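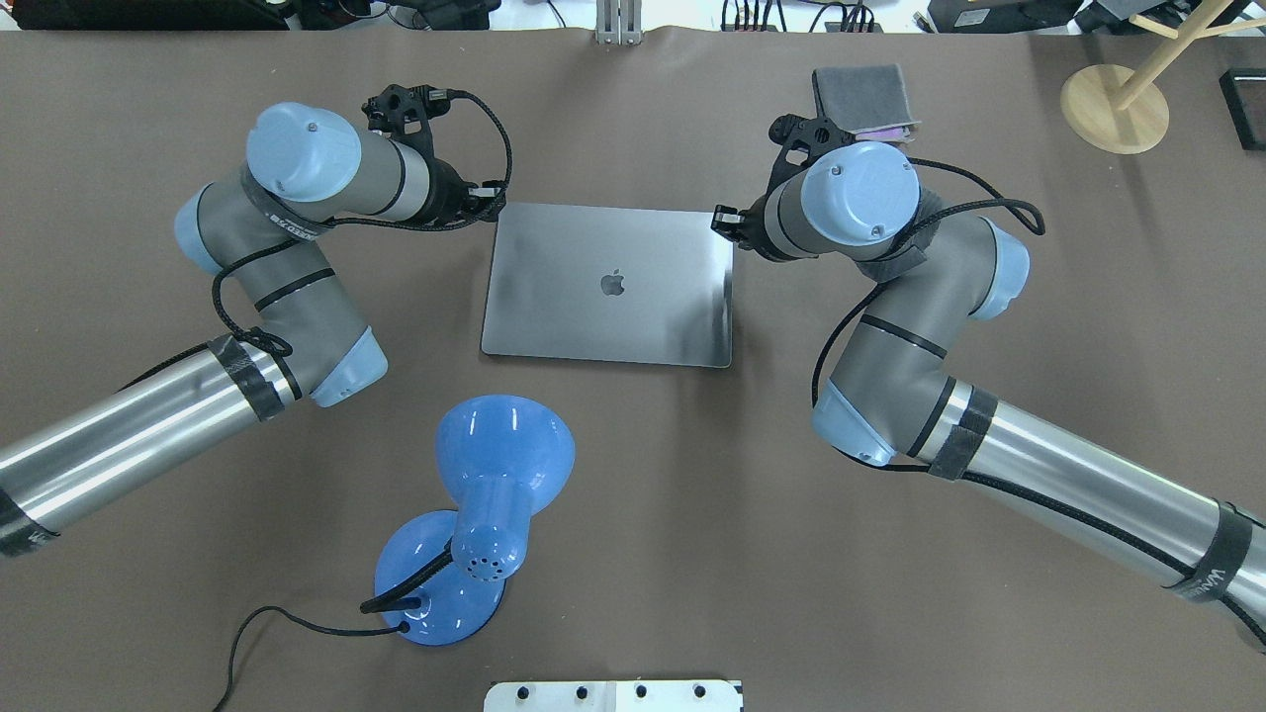
联署提名,又称选民联署或签名提名,是选举制度中候选人取得参选资格的一种方式,指有意参选者在规定期限内征集一定数量合格选民的签名,经选举主管机关核实后列入候选人名单。该方式与政党提名并存于许多地方的选举法规之中,主要供无党籍人士及未获议席的小型团体使用。联署名册在传统上以纸本汇集,由选举机关人工比对;采用电子造册的地区则允许申请人以普通的笔记本电脑录入名册,图中那种银灰色铝制机身、合上后可平放于桌面的机型即可胜任,法规一般不对设备的品牌与规格作出限定。名册的法律效力取决于签名本身及其核实结果,与录入所用的工具无关。

定义与范围

联署提名中的“联署”一词,指多名选民在同一份或同一组文件上签署,以表明支持某人成为候选人。签署行为不等同于投票,也不构成投票承诺。签署人在投票日仍可支持其他候选人,其签署记录原则上亦不得作为推断投票意向的依据。

联署提名须与下列两种制度相区别。其一为请愿,即民众就某一政策事项向议会或行政机关表达意见,不产生参选资格上的后果。其二为罢免联署,即选民要求就现任公职人员的去留举行表决,其门槛通常高于提名联署,所需说明的理由也更为详细。部分地区的法规将三者编入同一章,并共用核实程序,但对签署人的资格要求各有规定。

门槛

签名门槛有固定人数与比例人数两种设定方式。固定人数便于申请人预先安排征集工作,但不随选区人口变动,在人口差异较大的选区之间可能造成负担不均。比例人数以选民名册登记人数为基数,较能反映选区规模,缺点在于名册更新之后须重新计算,申请人有时在征集期开始后方能得知确切数目。

以波尔盖特(Polgate)镇议会选举为例,该镇采用固定人数,规定镇长候选人须取得400名登记选民的签名,镇议员候选人的门槛为33名。该镇登记选民约4000人。镇长门槛自订立以来未作调整,镇议员门槛则在选区合并时随之修订。邻近的奥尔(Auer)选区采用比例人数,并在条例附表中列明各分区的换算结果。

门槛的高低历来是争论的焦点。主张提高门槛者认为,过长的选票会增加选民辨识的困难,也会抬高印制和计票的成本。主张降低门槛者则认为,门槛过高会使缺乏组织网络的参选人无法进入选举,提名权因而集中于既有政党。另有意见主张以保证金替代部分签名,即申请人可缴纳一定金额,换取较低的签名要求。批评者指出,此种安排对财力有限者并不公平。

签署人资格

签署人一般须符合以下条件:在该选区登记为选民;在签署当日具有投票权;未就同一职位为其他参选人签署。最后一项称为“单一签署原则”,并非所有地区均予采用。采用该原则的地区,对重复签署的处理亦不一致,有的以签署时间在先者为有效,有的将全部重复签署一并作废。

签署人应亲自填写姓名、登记住址及签署日期。因身体原因无法书写者,可在见证人在场的情况下由他人代填,见证人须另行签名并注明与签署人的关系。候选人本人能否签署自己的名册,各地规定不同。波尔盖特镇的条例允许候选人签署,但不允许其担任见证人。

征集

征集工作由申请人或其书面委托的征集人进行。征集人通常须年满法定年龄,部分地区还要求其为本选区居民。征集地点一般不受限制,但投票站、法院及选举机关的办公场所多被排除在外。以金钱或其他利益换取签名属于违法行为,所得签名无效,涉案人员并可能承担刑事责任。至于向征集人支付报酬是否合法,各地立法分歧较大,允许支付报酬者多禁止按签名数量计酬。

征集表格由选举机关统一制发。表格上方须载明申请人姓名、所申请的职位及选区名称,且应在征集开始前填写完毕。签名取得之后再补填或更改上述内容的,整页签名不予计算。

核实与补正

选举机关收到名册后,应将签名与选民登记资料逐一比对,或按法规规定的方法抽样比对。全面比对的结果较为确定,耗时亦较长,多用于门槛较低的基层选举。抽样比对适用于签名数量庞大的选举,若抽样所得的无效比例超过法定上限,则须转为全面比对。

常见的无效情形包括签署人未登记、住址与登记资料不符、缺少签署日期、字迹无法辨认以及重复签署。住址不符但可由其他资料确认身份的,有些地区准予采认。

名册经核实后未达门槛者,申请人可在补正期内补交签名。波尔盖特镇的补正期为五日,自通知送达的次日起算。补正以一次为限,补交的签名须使用新的表格。对核实结果不服者,可向选举机关申请复核,对复核决定仍不服者,可向有管辖权的法院提起诉讼。为避免影响选票印制,此类案件通常适用简易程序,并设有较短的审理期限。

电子联署

电子联署指签署人通过经认可的系统提交支持意思表示,由系统即时核对其登记状态。奥尔选区曾在镇议员选举中试行名为“Una”的电子联署系统,与纸本名册并行,两种方式取得的签名合并计算。系统由Prondeo公司负责维护,选民登记资料仍由选举机关保管,维护方不得留存副本。

试行期间的评估报告由基利安·塔勒(Kilian Thaler)主笔。报告认为,即时核对可减少因住址不符而作废的签名,但对不熟悉电子身份验证的选民帮助有限,并建议保留纸本征集。埃米尔·卡林(Emil Kälin)在其后发表的评论中对合并计算的方法提出质疑,认为两类签名的查证标准不同,应当分别列示。选举机关采纳了分别列示的意见,合并计算的规定维持不变。修订后的试行办法于2025年1月21日公布,自同年6月起适用于新收到的提名申请。

个人资料保护

联署名册载有签署人的姓名、住址及其政治倾向的间接信息,在多数地区被视为须特别保护的资料。名册是否公开,大致有三种做法:全部公开供选民查阅;仅向同一职位的其他候选人开放,供其提出异议;完全不予公开,只公布有效签名总数。采用第二种做法的地区,查阅者不得抄录或拍摄名册,查阅过程须有选举机关人员在场。

名册的保存期限一般至选举争讼期届满为止。期满后,纸本名册由选举机关销毁并制作销毁记录,电子资料则依同一期限删除。涉及未决诉讼的名册应保存至判决确定之日。

参见

候选人资格
选举保证金
政党提名
罢免
选民登记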